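The White Room at Gerden

There are, by Ankit Shakya's count, 316 whites on the wall at Gerden, and he will happily take you through every one of them if you have the morning free. I did, and I loved it! Each is a painted card no bigger than a playing card, numbered in pencil on the back, and after ten minutes in front of them you start seeing things you would have sworn weren't there. Number 111 is nearly pink. Its neighbor leans green, but only when the clouds come over.

Shakya runs the finishing shop on the ground floor of the old Asfaw building in Tamitz, where he and two colleagues put new surfaces on chairs, cabinets, lamp shades and pretty much anything else that fits through the door. White is what people ask for most, and it's the job he likes best, which surprised me. I had always thought of white as the safe choice, the one you make when you can't decide.

"Put it on something flat and sure, it's quiet," he told me. "Put it on a curve and it starts picking up the whole room."

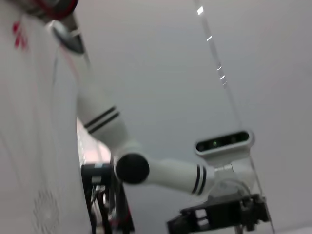

Gloss is where it gets really fun. A rounded shape in high gloss has a bright side, a gray side and a long slow slide between them, and any lump in the undercoat shows up right in the middle of that slide. So he sands by hand and checks with his fingertips, eyes closed, then checks again the next day with a flashlight held low. The lamp shade he was working on (a customer's, from the Rada line, with a chip at the rim) was on its third round of this, and I couldn't feel a thing wrong with it. He could.

Then there are the details that sit on top. Shakya is a big believer in the thin black stripe. A pair of them around a leg or a handle tells your eye how round it is, he says, and I have been noticing stripes on everything from mugs to mailboxes ever since. He's fonder still of raised patterns with no color at all, the kind you only catch when the light comes in sideways. He keeps a drawer of old enamel lids just for those.

Matte is coming back, he says, and he has been trying out a batch of chalkier cards for the wall. The shop opens at eight on Monday. Bring something to hold up against them.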